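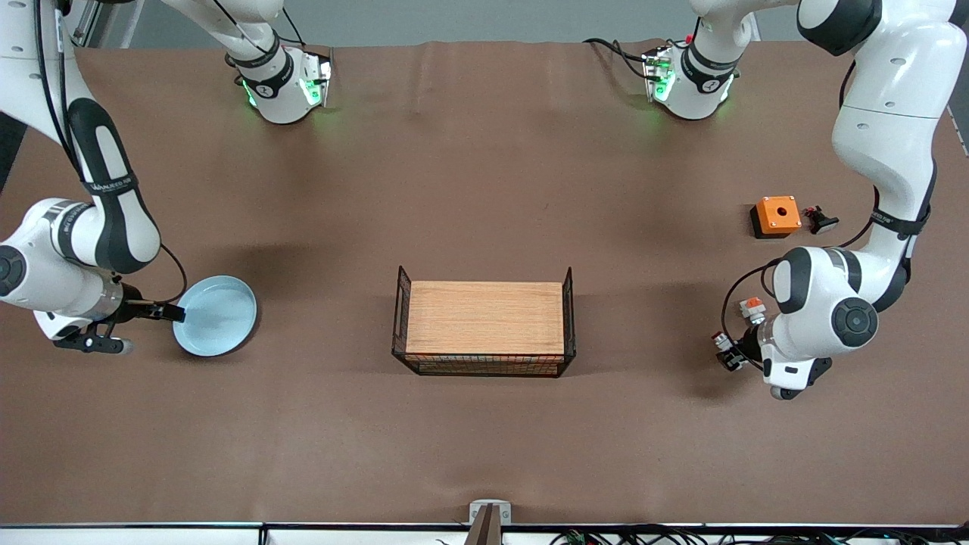
The tableware lending point in Hevden will stay open after the summer and will get a second counter in Steinbach in September, the town has decided. The service lends plates, bowls, cups and cutlery to people who have a party, a wedding or a street meal and do not want to buy disposable ones. Most of the stock is simple and without pattern, and a shallow round plate in light blue with a raised edge, like the one in the photo, is the kind of plate that borrowers ask for when they have children at the table. In the first year the lending point handled 1,491 loans, according to the yearly report which the town published on Friday.

The lending point is in the former post office in Presness, the old quarter on the north side of the river. It was started as a trial for one year, and it was not certain that it would continue. The rent for the building was paid only until the end of August. The town has now signed a new contract for two years, and the money for it comes from the waste budget.

The report explains how the service has been used. In the beginning the town expected mainly large events, such as the summer meal of the fire brigade or the school fair. Those came, but they were a small part. Most loans were for private parties at home, very often birthdays, with fewer guests than the town had planned for. For this reason the crates, which were packed for large groups, were too heavy and too full for many of the borrowers. Since spring there are also small crates, and these can be carried by one person or put on a bicycle trailer.

Borrowing is free for people who live in Hevden. There is a deposit for each crate, and it is given back when the crate returns complete. Clubs and small businesses pay a fee. The plates must come back with the food scraped off, but they do not have to be washed. Washing is done by Cliteo, a laundry and dishwashing firm on the road to Steinbach, which collects the used crates on Monday and on Thursday and brings the clean ones back the next day.

It was the washing that made the most trouble during the trial. In the first months borrowers had to wash everything themselves at home. Some crates came back with dried sauce between the plates, and others had been packed while they were still wet and smelled bad when the next family opened them. The report says quite openly that the town lost borrowers in this period. After the contract with Cliteo began, the complaints became few, and the number of loans went up again before the Christmas holidays.

Breakage was smaller than feared. The stock has 603 plates at the moment, and the report says that the lost and broken ones could be replaced from the deposits, so no extra money was needed. Glasses are another matter. They break often, mostly during transport, and the lending point has stopped buying the tall ones. There are now low tumblers which stand better in the crate. Teaspoons disappear as everywhere, and the town asks people politely to look in their kitchen drawer.

Among the borrowers asked by this newspaper at the counter on Saturday morning, the opinion was mainly good. One woman, who was returning two crates after the seventieth birthday of her father, said that she had earlier bought paper plates for such days and was always annoyed when the gravy went through. A man who came for cups was less satisfied. He had reserved by telephone, but his reservation could not be found, and he went home with a smaller crate than he wanted. He thinks that the service should finally have a booking page on the internet.

Such a page is planned. It should be ready together with the new counter in September. Until then reservations are made by telephone or at the counter, and they are written in a paper calendar. The staff say that the calendar works well in winter, but in June and July there are too many changes, and it becomes difficult to read. In the week before the midsummer feast two families were given the same crate of soup bowls. One of them ate the soup from cups.

The new counter in Steinbach will be in the entrance hall of the public library there. It will be smaller than the one in Presness and will have no store room of its own. Whoever wants to borrow in Steinbach must therefore reserve at least seven days before, so that the crate can be brought over with the Cliteo van. It is possible to borrow in one place and to return in the other. Residents of Steinbach will have the same conditions as those of Hevden, and the two towns share the costs.

Not everybody in Hevden agrees with the plan. Two shops which sell party goods have written to the town hall and complained that a free service paid from taxes takes away their customers. The town answers that the shops also may borrow crates at the fee for businesses and offer them to their own customers, with napkins, candles and other things which the lending point does not have. One of the shops has said it will think about it. The other has not replied to our question before the end of work on Saturday.

There was also a discussion about the material. A part of the stock was given by households that had moved or had bought new sets, and it is a mixture of many shapes. It looks friendly on a long table, but the plates do not stack well, and the stacks fall over in the crate. The lending point will accept gifts in future only when at least a full set of the same shape is offered. Single pieces can be left on the shelf beside the door, where anybody may take them home. The shelf is popular with students, and it is usually empty again by the evening.

For the summer holidays the opening hours change a little. The counter in Presness is open on Tuesday and Thursday afternoon and on Saturday morning until noon. In the last week of August it will be closed, because the floor of the store room is being renewed. Crates which are on loan in this week can be kept until the counter opens again, with no extra cost. People who have a party in these days should collect their crate before the closing and should telephone soon, as many of the larger ones are already reserved.

Some practical points for those who borrow for the first time: a proof of address is needed, and the deposit can be paid in cash or by card. The crates are closed with a lid and must stand flat in the car. Knives are packed separately in a cloth roll. Tablecloths are not lent at present, although many people ask for them, and the town will look at this again after the counter in Steinbach has been open for one season. Large pots and two tea urns can be borrowed too, but only for events in Hevden, as they are heavy and were damaged last autumn on a longer journey.

The full report can be read at the town hall and in the reading room of the library. A short version is hanging in the window of the old post office, next to the list of what can be borrowed.

Jul 27, 2025 | By the local news desk
Reading time: 6 minutes
Last updated: 17:20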